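24 January 2022

What a day! I'm writing this with greasy thumbs and I don't care, because the little lathe runs and I made things on it until supper.

Started late (snow on the steps, then the phone). By ten I had the cover off and was cleaning out chips that must go back to the last owner. Mi-kyung came over with her dial indicator and we spent a good hour on the tailstock, which was off by more than I'd let myself believe. She tapped, I read the needle, then we swapped. When it finally sat where it should I did a little dance between the bench and the water heater.

Then steel! I had a bar end left from the Cidside order and I faced it, and faced it again, just because I liked watching the curl come off. Took the speed down to 819, odd number, but that's what the dial said when the chatter quit. Center drill next. I've broken 2 of those since fall and held my breath the whole way in. Not a squeak.

After lunch it was all polishing. I went through the papers in order this time, no skipping, up to the 3000, with a drop of oil on the last one. I love this part more than I should. You go from gray to cloudy to something you can find your own nose in, and it happens all at once, somewhere in the middle of a song on the radio. I left the ends plainer, the way Mi-kyung does hers.

She wants pins like these for the hinge on her Girkia cabinet, and if they fit I'll make a set for the gate too. That'll have to wait for April, when the ground lets go of the post.

Things to get: more cutting oil, a can of the blue layout stuff, a new belt from the shop in Clikisby (70 dollars last time, ouch, but it lasted). Also a better lamp. I did half the work today leaning sideways to get out of my own shadow, and my back is telling me all about it.

Tomorrow I want to try a shoulder on one, and maybe a groove if I can grind the tool right. I can't wait to get back down there.

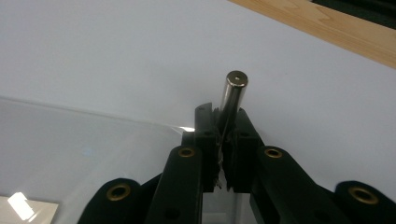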